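Felicja Chmielewska was already talking about cups when I got my coat off. She runs the teaching bench at Kodikara, where people steer robot arms through everyday jobs by remote control so the arms can later have a go on their own, and she loves it. Really loves it!

"People expect me to start with the clever software," she told me. "I always start with the hands. Somebody sits down, moves the controls, and the arms out on the bench do what their arms are doing. That's the lesson. You're showing, the way you'd show a kid how to pour."

Her current favourite is a two-armed task with clear cups. The goal this season is 900 good demonstrations, and when I visited the team had 800 of them saved. A new operator does 50 practice runs before any are kept.

"The first few are awful," she said, laughing. "Mine were awful. You squeeze too late, you come in at a silly angle, you forget you've got a second arm. Then something clicks and you stop thinking about the controls."

Why clear cups, though? She lit up at that one (I'd hoped she would).

"They're so hard to see! A coloured mug has an outline. With these you get a bit of rim, a bit of shine, and the brown of the table coming straight through. If the robot learns to find that, I'm thrilled."

Each arm has its own close-up view and there's another from higher up, and she flicks between them constantly when she reviews a session.

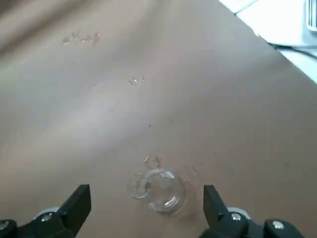
Cups at the bench, from close in and from higher up.
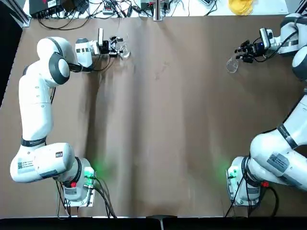
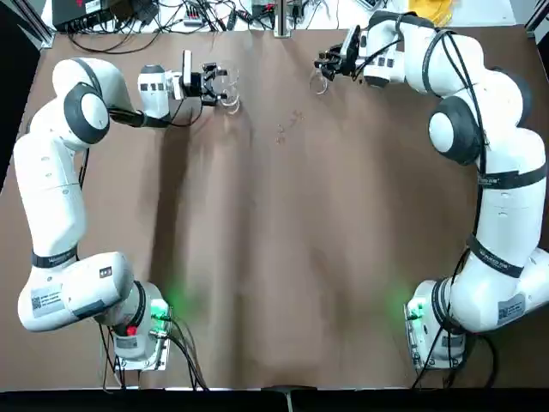
I asked whether she throws away the clumsy attempts. Only some of them, she said. A run where the operator fumbles and then recovers can be worth more to her than a perfect one.

"If you only ever show it the tidy version, what's it supposed to do when things go sideways? I want it to have seen a person sort that out."

She'd like to try folding tea towels next, and has been swapping notes with a group at Brindum who've been at it since October. "They say it's maddening," she said, grinning. "I can't wait."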